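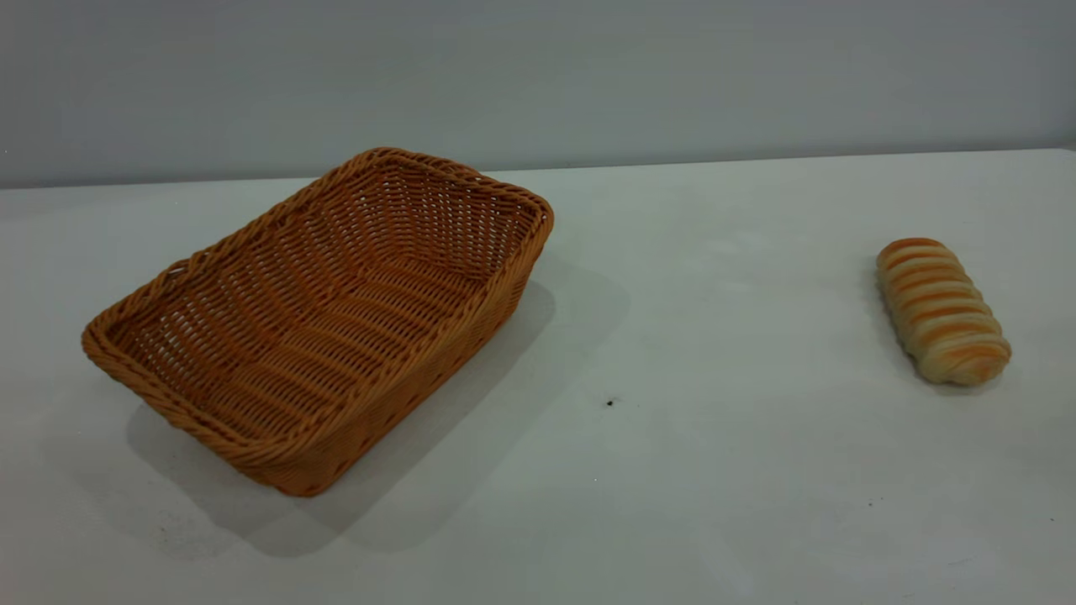
Long roll and serving basket, white table.

6/9/24
Cold proof, Stetwood flour against the old blend

Quiet day in the bakehouse, so I ran the comparison we kept putting off. Question from last time: does the Stetwood flour lose strength in an overnight cold proof, or was the flat bread on the last run down to my shaping?

Flour was 1,494 g per dough, the odd number being what was left in the opened Stetwood bag after the sieve test. Weighed the old blend to match. Same water, same salt, same yeast from the same block. Mixed on slow until it came together, then on second speed until the windowpane held. Stetwood got there sooner. Its dough felt slacker in the bowl but tightened up after the first fold, and by the second fold I couldn't tell them apart by hand.

Divided at 258 g. Rested under a cloth, shaped long, seam down on the boards, boards into the Jaketitz cabinet. Old blend on the left rails, Stetwood on the right. I should have split them between top and bottom as well. The cabinet has always run a bit warmer near the door and I didn't think of it until I had floured boards in both hands.

Took them out in 2 lots. First lot straight from cold to oven, second lot left on the rack for around 3 hours. Notes from the bench:

Old blend, straight in: good spring, ear opened clean, small blisters on the crust. As usual.
Stetwood, straight in: nearly the same height, paler underneath, cut a little ragged. I think the blade was dull by then.
Old blend, rested: fine. Slightly wide.
Stetwood, rested: spread on the board before I could score it. Flat at the ends, tight in the middle. Crumb gummy next to the bottom crust.

So the cold proof by itself doesn't look like the problem. The trouble comes when it warms up again. That fits what Wouter Claeys found with the Cendero rolls, although his dough had malt in it and mine did not.

Crust. All of them softened over the afternoon, the rested ones faster. I left some uncovered on the rack and put some in paper. The paper ones went leathery. The uncovered ones kept a decent crackle until closing-up time but the cut faces dried out. No surprise there, but it matters for the lunch places, who want to put bread out early and leave it.

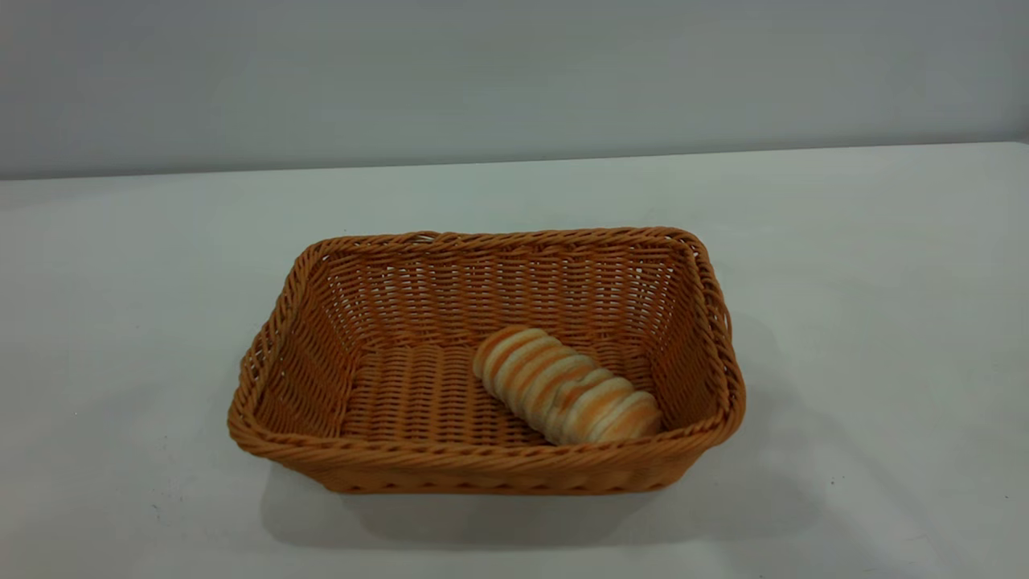

Ilse Van Acker thinks I am blaming the flour too soon. She read the bench notes and her view is that the rested Stetwood pieces were simply overproofed, and that the old blend would have gone the same way if I had left it longer. "Poke test before it goes on the rack, and again before the oven," she wrote under my table. "You have neither."

Fair enough. I have the poke test for the first lot only, and I wrote it down as "ok", so that's no help to anyone.

To do before the next run:
- poke test at every stage, written out properly
- swap sides in the cabinet, and use top and bottom rails
- new blade for each flour
- a short rest and a long rest for both flours
- ask Mohit Tyagi for the mill sheet on this Stetwood lot. The new crop comes in August and I want this settled on the old one first.

The Shen thermometer is reading low again - checked it in ice water and moved it to the drawer. Use the one with the taped handle until it has been replaced.

Rest of the Stetwood bag is used up. Next one is under the bench, unopened.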